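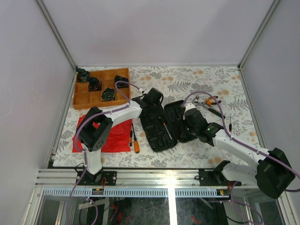

Tool Tidy Wraps Up at the Skusine Building

November 23, 2022

Well, the big tool tidy is over, and I'm happy to report that you can now walk into the back of the Skusine building and find a screwdriver without moving a box of other screwdrivers first. I've been writing up bits of Fukitden news for this page for a while now, and I don't usually get excited about storage (my own garage would back me up on that), but this one has been fun to follow.

If you missed the earlier item in July, the Janano tool library lends out hand tools to anybody in town with a library card and a shelf to put up. It started with a single cupboard. Then people began cleaning out their basements, and the donations kept coming in, often in whatever they'd been sitting in for years — coffee cans, a bread box, one very nice hatbox full of drill bits. By summer the cupboard was full and the overflow had moved onto the floor, and borrowing had slowed right down because it took so long to find anything.

So Janano closed the lending desk for 5 weeks and went through the lot. Every box got opened and tipped out and sorted on a table, a batch at a time. I stopped in on three different evenings, mostly to ask nosy questions, and ended up staying for two of them until they turned the lights off.

The setup is simple, and I've already copied part of it at home. The table gets covered with a patterned sheet, white with gray ferns and orange blossoms, which looks more like brunch than a workbench and is a lot kinder to the tabletop than bare steel tools are. The wooden tray goes at the back on the left. It's one of those trays divided up into little compartments, and it takes the things that roll up or wind up, so they quit tangling themselves around everything else. A red cloth goes down in front of it. Screwdrivers lie beside the cloth, and the foam case stays open so whatever has a slot in it can go straight back.

I asked why they don't fill the tray right to the top before starting on the next one, and was told it's all about the bundles. A bundle that goes in neat stays neat if it has a cell to itself. Put two together and by the end of the week you've got one big bundle with four ends. I have a kitchen drawer that works exactly this way, so I didn't argue!

The rule for rolling is to go the way the thing wants to go. You let it relax on the table first, find the bend it already has, and follow that. Fighting it gives you a roll that springs open the second you turn your back. Mine did this twice. It was pointed out to me, very politely, that I was pulling too tight, and the third one held. I was more pleased about that than I should probably admit in print. 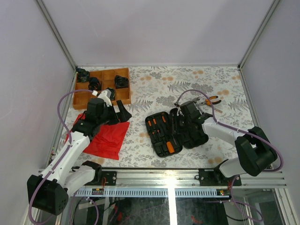
The cloth, I learned, is where the argument was. One camp wanted a drawer for small hand tools and the other wanted everything laid out on something bright, so that a tool left lying around would stand out when you packed up. Bright won. I have to say I'm with them. I've lost a black-handled pair of pliers on a black workbench for most of an afternoon, and there's no dignity in it. Pliers get their own spot over on the right side of the table, by the way, away from the screwdrivers, and people seem to have stuck to that pretty well.

There was a fair amount of discussion about orange handles too. The two screwdrivers I kept seeing on the table both have orange on them, one of them a good deal slimmer than the other, and the slim one is apparently the most borrowed tool in the whole place. Battery covers, eyeglass screws, toys. It went out so often before the closure that it hardly had a home to go back to. Now it does, and I hope it gets a rest.

By the end of the sort, 144 tools had been cleaned, tagged and given a place. Another 39 were set aside as too far gone to lend, and those are going to the metal recycler except for a handful of old wooden-handled chisels that someone wants to have a go at restoring. I'll try to find out how those come along. The duplicates (so many tape measures, you would not believe how many tape measures) are in a crate by the door, and you can take one home for free while they last. Limit one per household, please, although I don't think anyone will be chasing you down the street.

Kumarasinghe Hardware, over on the corner by the bus stop, donated the tags and a stack of spare trays, and knocked the price down on the hooks. They also took in a sack of mystery keys that came out of the bottom of the hatbox. They've matched two so far, both to padlocks that turned up in a completely different box. I love that. If you gave Janano a box with a big brass padlock in it and no key, go and say hello at the counter.

A few practical things, as I know that's what half of you scrolled down for. The lending desk reopens the Saturday after Thanksgiving at the usual time in the morning. Old tickets are still good. If you've had something out since before the closure, bring it back when you can and there's no fine, but do bring it in clean. Wipe the sawdust off. The new tags are tied on with string, and they ask that you leave them on while you're using the tool, even if they flap about a bit. I asked what happens if a tag gets paint on it and got a shrug, so I think we're fine.

Foam cases are to come back whole. This was the one point where people got a little firm with me. A case with an empty slot has to be pulled off the shelf until the missing piece turns up, and then the next person on the list goes without. So have a look under the couch before you return it. If something did get lost, just say so at the desk and they'll sort out a replacement.

Donations are on hold until January — no drop-offs at the side door, please, even really good ones. After that they'd be glad of clamps, a decent level, and any flat divided trays like the ones on the tables now. Sewing trays work. So do old type cases if you can bear to part with one. What they don't need is tape measures.

There's talk of running a short class on tidying a home toolbox, with everybody bringing their own mess along. The room can seat 60, which sounds wildly hopeful to me for a toolbox class, but then I said the same about the soup night and had to stand through the whole thing. Bring an old sheet to cover your bit of table and a bright cloth to lay things out on. Any color you like so long as your tools aren't the same one. I've put my name down already, and I'm bringing the worst drawer in the house.

The sign-up sheet is on the board inside the front door at Skusine, under the lost glove.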